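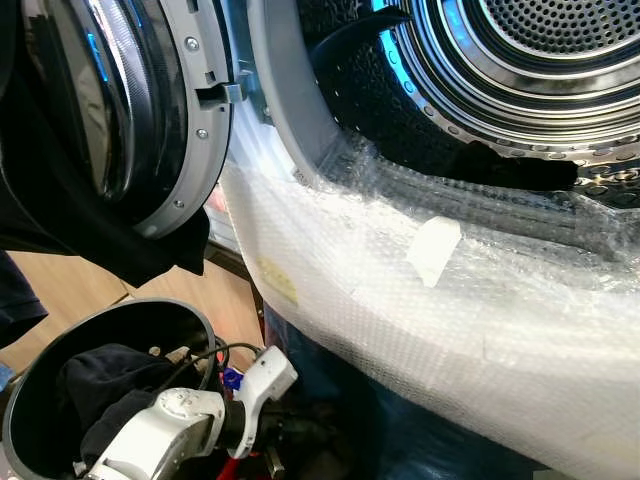
**机器人社近况：洗衣组**

先说结果，Bremura 挑战赛的报名过了，家务项目，洗衣那一档。比赛在十一月，时间很紧，大家把手上别的活先放一放。

规则简单讲：黑色圆桶里的衣服，机械臂自己抓、自己送进滚筒，全程不许人碰。每轮 13 件，掉地上扣分，夹住门扣分更多。评委只看最后滚筒里有几件，姿势难看无所谓。

目前进度，快速过一遍：

- 抓取：深色布料还是老大难。黑的藏青的堆在一块，深度图糊成一片，分不清哪件压着哪件。白T恤倒是一抓一个准，可惜比赛偏偏不给白的。
- 放入：送到门口没问题，松手的时机不对。衣服一半在里一半在外，挂着。下一版让手腕多往里伸一点再松。
- 数据：目标 1000 条示范，还差不少。遥操作排班表贴在门后，自己填，一次两小时，别一个人连着上两班，手会抖，录出来的没法用。
- 夹爪：指尖换了 Skastska 的软垫，摩擦力好多了，就是磨得快。备件还剩 3 副，省着点用。

气泡膜别撕！！上个月有人嫌碍事揭了一角，结果夹爪撞上去磕了个印子。胶带松了就补一条，胶带在工具柜第二层。 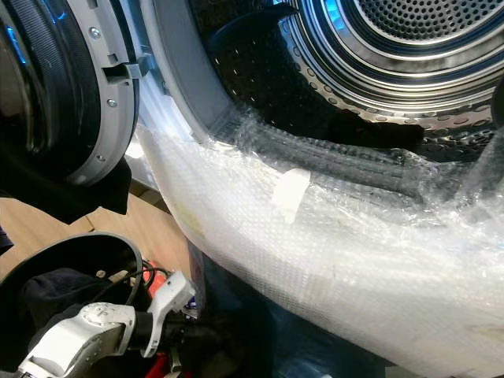

社团通讯 第 6 期 · 第 3 页

接上页。软件这边，Wusa 分支已经合并了，大家拉一下最新的再跑，不要再用旧的标定文件，旧的零点偏了，夹爪会往门圈上顶。谁本地还有没提交的改动，今晚十点以前推上来，过时不侯。

策略训练换了新的切分方式，把“伸进桶里”和“送进滚筒”拆成两段分别学，中间加一个检查：手里有没有东西。没有就回去重抓。听着笨，但比一口气学到底稳。代码注释还没补，看不懂的先在群里问。

Pitkänen 杯那边有人问还去不去。去，但只派小组，主力留在洗衣这边。想报名的跟组长说一声就行，不用写申请。

新同学看这里：没摸过机械臂也可以来，先从录数据做起，上手很快，一个晚上就会。头发长的扎起来，袖子卷好，急停按扭在哪儿进门先认清楚。来之前吃饭，实验室里不让吃东西，上次的薯片渣到现在还没扫干净。

另外求旧衣服，深色，T恤毛巾都行，袜子也要，洗过的！！放进门左手边的纸袋里，不退还，介意的别捐。

下期写比赛路线和住宿，大巴还在谈。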